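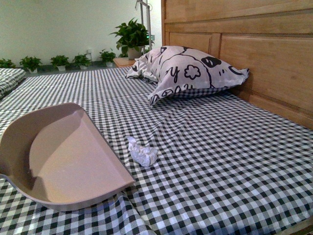
Potted plants lined up along the bedroom wall, with the largest on the nightstand.

Section 4: Setting Up Your Harno Drip Kit Indoors

If you came straight here from the unpacking section, go back and rinse the tank first. I know, I skip the boring parts too, but there's a fine dust left inside from manufacturing and it ends up in the drippers, and then you write to me asking why your fern gets water and your ivy doesn't. Give it a good swish with plain tap water, pour it out, do it again, and come back.

I'm Amado Salazar and I wrote most of this guide while setting up the kit in my own apartment, on my own floor, with my own towels. The short leaflet in the box covers the same ground in a lot fewer words. If you like leaflets, use the leaflet! But if you've never run a gravity system before, stick with me and we'll get there in an afternoon.

This section was updated on March 6, 2018 for the kits with the gray valve. If yours has the older blue valve, everything works the same except step 3 of "Connecting the main line," where I've added a note.

What you need

- The tank with its lid
- The main line (one coil of soft tubing, 105 inches)
- The valve
- Drippers, stakes and T-pieces
- The end plug, which is tiny and loves to hide in the folded corner of the box
- Sharp scissors
- A mug of hot water
- An old towel, or two if your floor is wood
- A measuring cup

You do not need tape, glue or any kind of sealant. Please don't put sealant on the joints. The fittings grip the tubing by themselves, and once there's goo in there you can't take anything apart again.

Choosing a spot for the tank

The whole system runs on height. There's no pump and no battery, so the bottom of the tank has to sit higher than the rim of your highest pot. Most people get this wrong on the first try because they measure from the floor plants and forget the one on the stool.

1. Put your plants where they're going to live. I mean really live, window light and all. Moving a pot later means cutting the line again.

2. Find the highest rim and pick a shelf, dresser or bookcase that stands above it. A hand's width of extra height is plenty. More than that gives you a faster drip, and you'll spend longer fussing with the valve.

3. Check that the shelf is level and doesn't wobble. Fill the tank halfway, set it down and give the shelf a gentle push. If the water sloshes over to one side and stays there, shim the shelf or choose another spot.

4. Empty the tank again before you go on.

CAUTION: A full tank is heavy. Don't stand it on a shelf held up by adhesive strips, on a windowsill narrower than the tank itself, or on top of anything that plugs into the wall. Keep it away from power strips too, including the ones on the floor underneath it.

NOTE: Direct sun turns the tank green inside faster than you'd believe. If the only good shelf is a sunny one, wrap the tank in a dish towel or slide a paper grocery bag over it. Mine wears a pillowcase all summer and it's perfectly happy.

Connecting the main line

1. Uncoil the tubing and let it lie flat for a while. It comes out of the box stiff and curly. Draping it over a warm radiator helps, or you can run it through a sink of warm water. Don't use a hair dryer -- I flattened a good stretch of line that way and had to throw it out.

2. Dip one end of the tubing in your mug of hot water and count to ten. Push it onto the outlet at the bottom of the tank with a twisting motion until it reaches the collar. It should feel snug. If it slides on with no effort, trim off the end and try again with a fresh cut.

3. Cut the line a short way below the tank, wherever your hand reaches comfortably, and fit the valve there. The arrow on the valve points away from the tank. (Blue valve owners: yours has no arrow. The end with the ridge goes toward the tank.)

4. Close the valve all the way. Turn it until it stops and then leave it alone. It's plastic, and it won't seal any better for being cranked.

5. Run the rest of the line along the back of your pots. Keep it lower than the tank for its whole length, and avoid humps. A hump traps air, and trapped air is the number one reason for a dry pot at the end of a row.

6. Dip the far end in hot water and push in the end plug.

If your line has to go around a corner, make the curve wide and lazy. A tight bend will kink, maybe not today, but some evening when the room warms up and the tubing goes soft. Stuvton makes little elbow fittings that happen to fit this size of line, and I use two of them behind my bookcase. They're sold separately.

Adding the drippers

One dripper per pot is right for most plants. Wide planters do better with two, placed on opposite sides, so the roots don't all crowd over to the wet end.

1. Mark the line with a pencil beside each pot. Do all of your marks before you cut anything, then walk the row once more and look. I've never regretted that second look.

2. Cut straight across at the first mark. A slanted cut leaks.

3. Warm both cut ends and push them onto a T-piece, with the third leg pointing at the pot.

4. Attach a dripper to the third leg, and clip it into a stake.

5. Push the stake into the soil halfway between the stem and the rim. You want the tip of the dripper just above the soil. If you bury it, it'll clog with dirt, and you'll be poking at it with a pin by the end of the week.

6. Repeat for the rest of your pots, working away from the tank.

NOTE: Cactuses, succulents and anything else that likes to dry out should stay off the line. There's no setting slow enough for them. Water those by hand and don't feel bad about it.

Very dry soil is its own problem. When potting mix has shrunk away from the sides of the pot, water runs straight down the gap and out of the bottom, and the plant gets next to nothing. Soak a pot like that in the sink first, let it drain, and then bring it back to the row.

The first fill

Do this at a time when you'll be home for the rest of the day. I can't say it strongly enough. Don't start the system for the first time with your suitcase by the door!

1. Spread your towels under the valve and under the first joint. Those are the two places most likely to drip if something isn't pushed on properly.

2. Fill the tank to the line with cool tap water and rest the lid on top. Don't press it down tight. Air has to get in as the water goes out.

3. Check the joint at the tank. Run a dry finger around it. If your finger comes away wet, empty the tank, trim the tubing and refit it.

4. Open the valve fully. You'll see bubbles moving along the line, which is what you want. Lift the line a little and tap it with a fingernail to chase along any stubborn ones.

5. When every dripper is running, turn the valve back down until you're getting slow, separate drops. If some drippers are still silent, see the list of problems below.

6. Hold the measuring cup under one dripper for an hour and write down what you caught. Multiply it out for a full day and compare that with what you'd normally give that plant. Turn the valve down if it's too much.

7. Check the saucers before you go to bed. There shouldn't be standing water in them.

CAUTION: Never put liquid plant food in the tank. It feeds the algae and gums up the drippers. If you're feeding your plants, close the valve, feed them by hand, and open it again the next day.

When something isn't right

One dripper is dead and the rest are fine. Pull it off and blow through it from the narrow end. If that doesn't clear it, soak it overnight in white vinegar and rinse it well.

Everything past a certain pot is dead. You have air or a kink. Follow the line with your fingers from the last working pot onward and you'll usually feel it.

The drip slows down as the tank empties. That's normal, there's less water pushing. Top the tank up when it's half gone if you want a steady rate.

A joint drips. Trim, warm, refit. It's nearly always a crooked cut. The Layug clamps you'll see suggested on some message boards do work, but they pinch the line if you overtighten them, and I'd try a clean cut first.

Gnats. Your soil is too wet on top. Turn the valve down, let the surface dry, and put out a sticky card in the meantime.

Before you go away

Run the system for at least four full days while you're home, with the valve at the setting you plan to use. Look at the tank every morning and put a pencil mark at the water level. After that you'll know how long a fill lasts in your room, with your plants, and you can plan around it. Rooms get warmer and plants get thirstier, so a setting that was fine in the cool months needs checking again come June. If your trip is longer than one fill, get somebody to come in and top up the tank, and show them the valve so they know to leave it where it is.

To link a second tank, go on to Section 5. If you bought the Iltwood shelf bracket along with your kit, its mounting steps and wall screws are covered in Section 6.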